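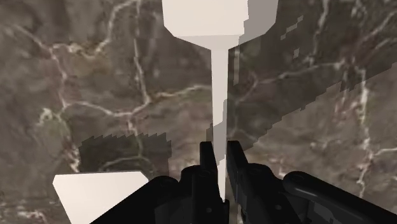 Kitchen and Simulation Partner (2 openings)
Plolell Catering Kitchens, Nikilberg site
Posted January 21, 2023

We cook lunch for schools, clinics and offices, and we have done it by hand for a long time. Since December, part of the Nikilberg kitchen has been working alongside robot arms, and we are looking for two people who want to help shape what that looks like. If you have ever stood at a counter on hour six and thought "somebody should ask me how this job ought to be done," well, we're asking!

The job is half kitchen, half screen. In the mornings you work the line with the rest of the crew. After lunch service you move to the Ekinci room, where we try out every new robot task in simulation before it gets anywhere near the real counters. Right now that means utensils: picking up a spatula by the handle, turning it over, handing it across, putting it back down where the next person expects to find it. It sounds small. Spend a week on it and you will never look at a spatula the same way again.

Our programmers are very good, but they have not plated a few hundred lunches before noon. You have (or something close to it), and you'll catch things they can't. A grip that looks fine on screen might be all wrong for anybody who has to reach in from the side. A tool set down with the handle pointing the wrong way costs the next cook a step every single time. We want those remarks, in plain words, as early as possible.

What changes for the people here

We'd like to be open about this, as it's the first thing everybody asks at interviews. There are 68 of us at Nikilberg. The arms are planned for the tray line and the utensil wash, and those two stations will need fewer hands than they do today. The people who work them now are moving to prep, tasting, packing checks and the new simulation team, with training during paid hours. Pay does not go down when you change stations. The early shift on the tray line will go away in stages, and some of our crew are happy about that and some are not, because they liked being home by two. We are still working out swaps with them.

The crew also has a say in what gets automated. Any cook can pull a task off the list for review, and it stays off until the people who do it have talked it through with the simulation team. Salad plating came off that way and has not gone back on.

What you'll do

Work the morning line, rotating through prep, hot side and packing
Watch simulated runs and write short notes on what you would do differently, and why
Sit with the programmers to set up new tasks: which tools, which counter, what can be in the way
Show crew members the runs that affect their station, and bring their comments back
Help write the one-page station guides that get posted when something changes

What we're looking for

At least 2 years in a kitchen, cafeteria, bakery or food plant. We don't mind which, and we don't mind if you washed dishes for most of it. You should be comfortable telling a room of people that something won't work, and just as comfortable hearing it. Basic computer skills are enough: if you can fill in a shared spreadsheet, we can teach you the rest. No programming, no degree. A second language is very welcome – you'll hear several on the line.

You'll be on your feet for the morning and seated for most of the afternoon. Lifting up to 40 pounds comes up on delivery days, and there is always someone to share the load.

Hours and pay

Full time, weekdays, no evenings. We start you at $19 an hour and review pay after the first six months. Health coverage from day one, lunch every day (obviously), work shoes and aprons provided. You'll train first on the line at Nikilberg and then at our Plukside office, where the software side of the team sits. We pay your travel.

How to apply

Send us a resume, or just a page about where you've worked. Please add a few lines on one kitchen task you'd gladly hand to a machine and one you would never give up. We love reading these – the answers are wonderfully different, and they tell us a lot more than a cover letter does.

Applications go to Nazmiye Oral, kitchen operations, at the Nikilberg front desk or through the form on our jobs page. Nazmiye started on the tray line herself and is glad to talk before you apply. If you'd like to come by and see a simulated run first, say so in your note and she will find you a spot one afternoon after service.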